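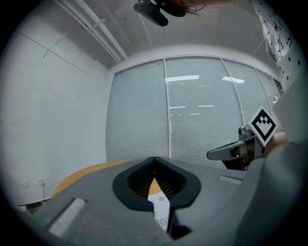

Paper strips again! We cut over 200 for the September table and still need more, so if you have scissors and a free evening please shout.

Same system as last time. Plain white strips, small marks printed in black, one strip per envelope. Fold once, not twice, the twice-folded ones jammed the box at Truvdale and Kamran Bangash had to pick them out with a butter knife. Envelopes are in the hall cupboard, bottom shelf, behind the tea urn.

Round table is staying where it is for now. Please wipe it down after, glue dries hard on wood and we only just got the last lot off. No mugs without a coaster. Yes, again.

Still wanted: glue sticks, a decent ruler, a lidded tub for the offcuts. Ailbhe Ó Flaithearta has 60 spare envelopes if anyone runs short, ring her before 8 pm.

Doors open 6:30 pm, finish when the pile is done or when we've had enuogh. Soup from Tandurari at half time, 42 bowls ordered so bring a freind. Tell Kamran if you can't eat lentils.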